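Reading time: 6 min

We use cookies to keep the archive working. By reading on you accept them.

[zornska-data] Re: Grasp episodes in homes, what to keep and what to drop

From: Cường Huỳnh
To: zornska-data list
Date: 09/04/2018

Dear Nidia, dear all,

Thank you for the long message. I answer between your lines where I can, and after that I put my own notes under headings, so the people who only want the recording rules can skip to them.

Nidia Nina wrote:
> I have gone through the first part of the Keston set and I am a bit
> worried. Nearly every episode starts with the gripper already above
> the object, on a clean table, with nothing else near it. The policy
> trained on it looks very good in the plots and then it does nothing
> useful in a real kitchen. Do we want to continue in the same way
> until we have our 350 episodes, or do we stop and change the
> protocol now?

I vote for change now. I know Aurélien prefers to finish the batch first, so that we have one uniform set to compare with. I understand this, but a uniform set of easy grasps will only tell us that easy grasps are easy. We saw it already in March with the Treden cups.

> Second question. What do you do with the household things that are
> in view and are not part of the task? Phong removed all of them
> before recording. I am not sure this helps.

I leave them. In the apartment where we record now, I asked that the counter stays as people use it. Pan, bread, fruit, a cloth, the plate on its tray, all of it stays where it was put for cooking. The operator only checks that nothing is going to fall. If the model has never seen a loaf next to the egg, it will be surprised by a loaf.

> Third, fragile objects. Do we have a rule? I see two different ways
> of closing the fingers in the files and nothing written down.

We had no rule, and the two ways are mine and Thu's. My fault that it was not written. Please see the next part.

Fragile objects

Thu Đỗ and I are the two operators. She closes the fingers in one slow movement and stops when the pads touch. I used to close fast until near the object, then slow. When we looked at the files next to each other, hers were much easier to label, for the moment of contact can be read from the finger position without guessing. So from now on we both do it her way for eggs, soft fruit and thin glass.

The other point is where the fingers should touch. For an egg that stands upright we want one pad on each side, with the narrow end left free on top, and the palm of the gripper not pressing on anything. The wrist camera should see the whole shell between the fingers. If the shell goes out of view during the approach, please repeat the episode. It is faster than trying to repair the labels later.
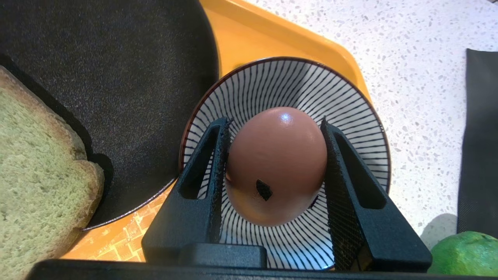

Patterned dishes deserve a word as well. Nidia, you asked me privately if we should avoid them, and I think we should look for them. Thin lines behind the fingers are difficult for the edge detector that Kemppainen wrote for the first version, and it was giving false contacts when the lines passed behind the openings in the fingers. The learned version should not need this detector at all, but it can only learn to ignore the lines if the lines are present in a good share of the episodes. So please mix: plain plates, striped plates, sometimes directly on the counter. Write in the notes field which one it was. One word is enough.

Also please do not wipe the eggs or turn them to the nice side. A small spot on the shell is fine. Last time somebody selected the cleanest eggs from the box and I had to ask for the others back.

Moving between rooms

Many of our files start when the arm is over the object and end when the object is released. I would like to have the part between as well, when the arm is lifted and the camera looks at the rest of the home. For a long time I cut this out, I called it "dead time" in the log, and I regret it now. The camera is then tilted and high, the floor and the furniture pass in strange angles, and our model has almost no example of it. When it gets such a view in a test, it sometimes opens the fingers, as if the task was finished.

Keep the recorder running, then. A living room with a rug, a low table full of bottles and boxes, a television that is on, strong light from the windows — all of this is material for us. People may stay in the room if they have signed the form. They do not need to move away or keep still, but the operator has to tell them when the arm starts, every time, also if they have heard it before. If a face comes into view, mark the episode with the letter F in the notes and Phong will blur it before upload.

For the label, please use "transit" and nothing more detailed. I tried to separate "transit", "search" and "idle" and after one evening I did not agree with my own labels from the morning. 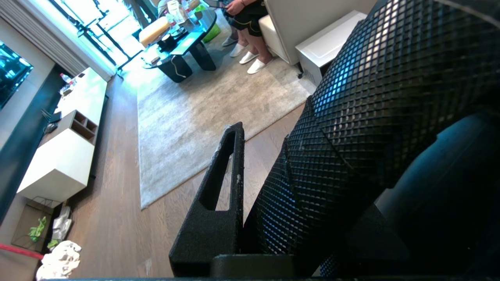 Rules for the next batch

I write them short. If something is unclear, please ask on the list and not by private mail, so that the answer is in the archive.

- Record 4 episodes for each object, then change the object. Do not record long series with the same one.
- Between the episodes, move the object by hand to another position. A small change is enough.
- Do not clean the background. Take away only what can break or spill.
- Start the recorder before the arm moves from rest, stop it after the arm is back at rest.
- Failed grasps stay in the set. Mark them with X. Please do not delete them, also if they are embarrassing — mine are there too.
- Look at the finger pads before each object. If there is dust or crumbs on them, write it down, then continue.

About the failed ones, Aurélien Pons asked if they will harm the training. For the first training we filter them by the mark, so there is no harm. For the success classifier we need them badly, and at present we have too few.

What is still open

I do not have a good idea for the change of light during the day. The windows in the living room are big, and the exposure of the wrist camera jumps when it turns toward them. I can lock the exposure, but then the kitchen side becomes too dark. If somebody on the list solved this with the same kind of camera, I would be thankful for the settings.

Nidia, can you send me the list of episodes which you consider too easy? I would keep them as a separate group and not mix them in the new batch. I can do the renaming myself.

With kind regards,
Cường

Get the list digest by email. Enter your address to subscribe to our newsletter.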